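Notice Concerning the Tea

The following notice was affixed to the door of the second-floor refreshment room of the Otside Building in August and remained there until the paint was redone. It is reproduced in full.

To all tenants and their staff:

1. The management has received 13 letters on the subject of the tea. It has read them. It regrets the tone of the fourth.

2. The tea in question is bottled, brown, and closed with a green cap. It is supplied under the arrangement with Prulico, who deliver to the loading bay before seven in the morning and do not come upstairs. The annual allotment is 800 bottles. The management wishes it understood that this figure was agreed with the former tenants, Sakon, and cannot be revised before the lease is.

3. One bottle shall be set out on the white desk at the close of each working day. The refrigerator is nearby for the remainder of the stock.
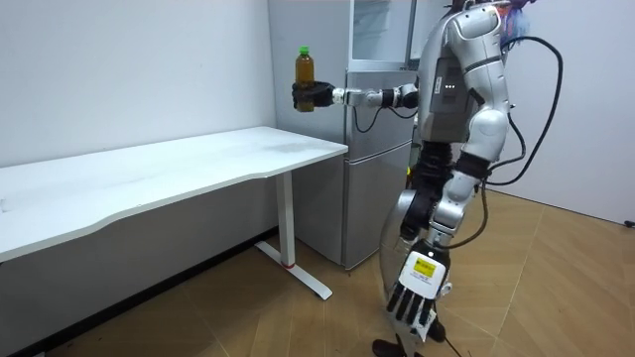 The tea, near the refrigerator, second floor.

4. The bottle set out under item 3 is for Mr. Amrit Dhillon, formerly of the accounts office. Mr. Dhillon retired in good standing after long service to three successive tenants. He retains a key. The management did not ask for its return and does not intend to.

5. Several correspondents have observed that Mr. Dhillon has not been seen in the building for some time. The management is aware of this. It draws their attention to the wording of the original undertaking, signed in the stairwell on the evening of his farewell, which provides that a bottle of tea be left for him "in case he should be passing." No term was fixed.

6. The bottle shall stand upright. It shall not be moved to make room for parcels, birthday cakes or the Skála catalogues, for which a shelf has been provided in the corridor. 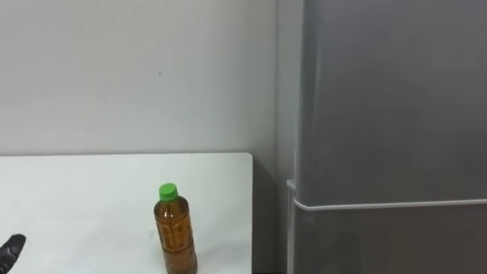
7. A bottle left standing overnight shall be returned to the refrigerator in the morning by whoever opens the room, and a fresh one put out that evening. The returned bottle may be drunk by any member of staff. The management would ask that it be drunk sitting down.

8. The author of the ninth letter proposes that the practice be discontinued and the saving put toward a better kettle. The proposal was considered at the August meeting and was not seconded. The kettle will be looked at separately.

9. The author of the twelfth letter, who did not sign it, states that on two occasions the bottle was gone when the room was opened, and that the chair had been pushed in. The management has made inquiries of the cleaners and of the night porter. Neither could be of assistance. It has decided to make no further inquiries.

10. Mr. Dhillon's mug, the grey one, is in the cupboard over the sink. It is not for general use.

By order of the management, Otside Building

Beneath the last line a second hand had added, in pencil, that he took it with a little lemon. A saucer was purchased the same week and entered in the accounts under sundries.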